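Planning for Equipment, Unit 6: What a Data Collection Station Really Costs

Instructor: Tuncay Yalçınkaya
Read before the October session. Bring your budget sheet.

Where we left off

Last unit we went through the Clotach quote line by line. Most of you accepted the vendor's heading, "complete station," and moved on to arguing about the unit price. I'd like you to go back to the heading. Complete for what? A quote is written by the person who wants the order, and the words in it were picked with that in mind.

Arms or handhelds

The usual first decision is whether to buy robot arms now or start with handheld grippers and people to hold them. The handheld route is cheaper on paper and I think it's often the right call, but be careful how you compare. The arm quote includes a controller, mounts and a year of support. The handheld quote from Drarudham includes two grippers and a carrying case. If you set those two totals side by side you have compared nothing.

Put these on both sheets, even where the answer is zero:

Grippers or arms, with spares
Cables, and spare cables
Table, chair, stands, curtains or other background control
Operator hours, paid, including setup and breaks
Props and the hours spent resetting them
Storage, backup, and the person who checks the recordings
Repair turnaround (in days, in writing)

Cables are the line people laugh at. In the Flustolville case you have in your packet, the lab ordered 5 handheld sets and no spare cables at all, then paid $122 for each replacement once the work had begun. That's a small number next to the purchase price. The stations sat idle while the order went through, and the idle time never showed up on any sheet I was given.

Task choice drives the budget

Vendors like to demo with a rigid block on a clean surface. Ask for something soft. Emptying a wastebasket is a fair test: thin bags, crumpled wrappers, a liner that shifts when you pull on it. Two hands are needed for much of it, which means two grippers per station, and that doubles a line many first drafts carry as one.

It also changes throughput. The Güler brochure promises 1573 usable episodes a month from one station. I have asked twice how "usable" was defined and have not had an answer. The Flustolville lab planned on the brochure figure and ended the month with nearly half of it. Their operators weren't slow. The brochure had left out resets, rejected recordings and lunch.

My own rule is to take the vendor's rate, cut it in half, and see if the project still makes sense. If it only works at the full rate, don't buy yet — rent, or run a pilot with one station.

Questions to put to any vendor

What did the last customer have to buy in the first 6 weeks that wasn't on your quote?
Who pays shipping on a warranty return?
Can we export our recordings without your software?
What happens to the support price in year two?

If the answer to the third one is long, treat it as a no.

For next time

Redo your station sheet with the list from this handout. Mark every figure as quoted, measured or guessed. I expect a lot of guesses and won't take points off for them — I will take points off for a guess marked as a quote. Use the station in Figure 1 as your reference and price the furniture too.

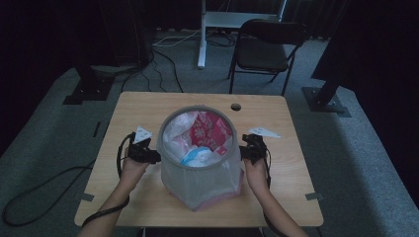
Figure 1. Two handheld grippers at a tabletop station, wastebasket task.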